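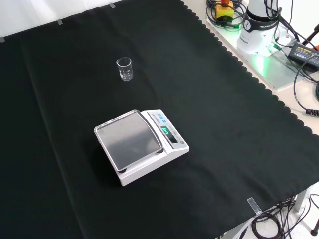

Figure 2. Weighing station with beaker, digital scale and Franka arm on the Moncrieff bench.

3.2 Gathering the demonstrations

We collected all of our weighing examples over the month of February, on a single bench we call Moncrieff, and we tried to keep that bench as plain as we could (Figure 2). A black cloth, taped down at its edges, covers most of the tabletop, and the arm is mounted just off the cloth so that its base stays clear of the objects. The task itself is easy to say and rather harder to teach: pick up the glass beaker, set it down on the pan of the scale, and let go gently enough that the reading can settle.

Daryna Stelmakh guided the arm by hand for the first 102 examples, and we are grateful for her patience - the early ones took her most of a minute each. In the end we recorded some 500 attempts and kept 400 of them for training the Clastance policy. We dropped an attempt whenever the beaker tipped or came to rest over the rim of the pan. Before each new attempt we moved both objects to fresh spots on the cloth, using a list of starting positions drawn up beforehand.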